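Skostulari Woven Basket, Dark Brown

Home > Kitchen and Table > Baskets and Trays

A table basket for fruit, bread rolls or the small stuff that collects on a counter. Dark brown weave, rounded corners, thick twisted rim. Sold singly or in a set of 3.

Shown on a pale, smooth tabletop. 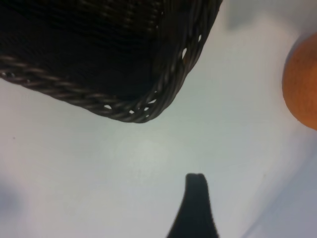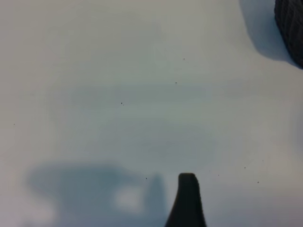
Khrystyna Hnatiuk wrote to us that she bought the set in December and keeps one basket by the stove for onions and two on the table. The rim has held its shape, she says, but crumbs get down between the strands and she has to turn the basket over and tap it out. She would like a liner that fits.

The Gullmont cotton liner fits this basket and is sold separately. It ties at the corners and can be machine washed. The Rernen liner is cut for the round basket and will bunch up in this one.

Details

Color: dark brown
Weave: tight, with horizontal ridges
Rim: braided, small gaps between strands
Load: up to 2 kg
Sold as: single or set of 3
Item no.: 185

Care

Wipe with a damp cloth and let it air dry. Do not soak it or put it in the dishwasher. Use a dry brush for the rim. Keep it off radiators and out of strong sun, which will fade the color. Line the basket before putting in soft or cut fruit.

Before you order

Shades vary a little from one batch to the next. If you are adding to a set you already own, put the batch letter from the tag in the order notes and we will try to match it. The woven lid from the Romaniuk line does not fit.

Shipping and returns

Orders placed before noon on Monday ship the same day. Unused baskets can be returned within 90 days with the tag attached. Liners can be returned only in the sealed bag.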